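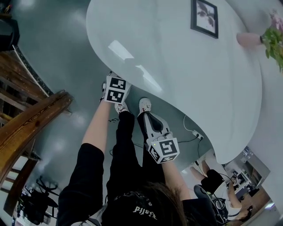

I'd been told to come hungry, so I skipped lunch, which was a mistake given how long Young-sook Seo can talk before she remembers there's soup on the stove. She has run the Chuseok supper at the Flallville community hall for longer than most of the kids who come have been alive, and when I finally got her to sit down (four in the afternoon, apron still on) she wanted to start with the rice cakes.

"Everybody asks me about the history and I say, come and make songpyeon with me, then we'll talk," she told me. "Your hands are busy, your mouth is free. That's how I heard all my grandmother's stories."

So we made songpyeon! Mine were terrible. Hers came out like little half moons, each one pinched shut in a second or two, and she kept quietly re-pinching mine when she thought I was looking at my notebook.

The first supper in Flallville was two families and a borrowed card table. Last year they fed 620 people over one long evening, and the recipe they all argue about is still the taro soup. Young-sook's mother made it with beef brisket. Her aunt over in Clellthorpe swore by clams. "We did not speak of it at weddings," she said, and I honestly couldn't tell if she was joking.

What I'd really come for was the letters. When the older members started downsizing, boxes of them began landing at Young-sook's door, most in Korean, a few in very careful schoolbook English. Nele Frerichs, her neighbour, has been helping her sort and scan them at the kitchen table, and the count so far is 3,921 pages. Nele doesn't read a word of Korean. "I do the dates and the envelopes," she said when she popped in to return a colander. "I've become quite good at stamps."

I asked Young-sook if there was one she goes back to. She didn't need to look it up. A man wrote home in his first October here, worried that he had no graves to tend and nowhere to bow, so he'd driven out past the grain elevator, set an apple and a pear on the hood of his car, and bowed in the direction he thought was right.

"He says in the letter, 'I hope it was west.' His granddaughter comes to the supper. I read it to her in the parking lot and we both cried, and then we had to go back in and do dishes."

There's a plan to put a selection into a book, with the Korean on one side and English on the other. They're hoping to print 800 copies if the grant comes through. Young-sook is less fussed about the book than about who'll take over the soup. Her son cooks, but he's a clam man.

By this point it was getting dark and the steamer was rattling away, pine needles and all, and the whole kitchen smelled like a forest. I asked what she'd tell someone turning up to the supper for the first time, a bit shy, not knowing anybody.

"Sit beside someone old," she said. "And bring a container with a proper lid. We always make too much."

I left with three containers, none of them mine, and I still owe her the lids.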